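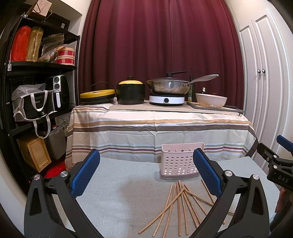 10/08/2022

Went back over the drying numbers for the Maldonado bamboo before Ruairí sends them to Plotmont. I don't believe them yet.

The claim from Raseck is that their oil finish cuts water uptake in thin stock by nearly half. Fine. Our own soak from July seems to agree, if you only read the last column. Untreated bundle went in at 689 g and came out at 878 g. Treated bundle went in at 689 g too and came out at 781 g. Gain of 189 against 92. Looks great on a slide.

Problems, in the order I found them:

Both bundles starting at exactly 689 g bothers me. Ruairí Brophy says he trimmed them to match. Nothing in the July pages about trimming. If he trimmed after the oil went on, the fresh ends were bare, and end grain is where most of the water gets in.

The treated weight includes the oil. So there is less bamboo in that bundle to begin with, and we never weighed it before finishing. Can't fix that now.

Only one bundle of each. I keep being told the effect is too big to be chance. Maybe. The last "too big to be chance" result in this book was a sticky balance.

Tub water was changed for one and not the other, see the margin note in R's writing, which doesn't say which one.

Fostisex wants to know if the finish is worth paying for on kitchen goods. My answer today is that I don't know, and I'd like that to be what goes out.

To do:
Cut new pieces from one culm, weigh bare, oil, weigh again.
Five bundles each way, ends sealed on all of them.
Same tub, same water, lid on.
Check the balance before and after with the brass weight.
Ask Raseck what they used as a control. Second time asking.

R thinks this is overkill. He can sign the report himself then.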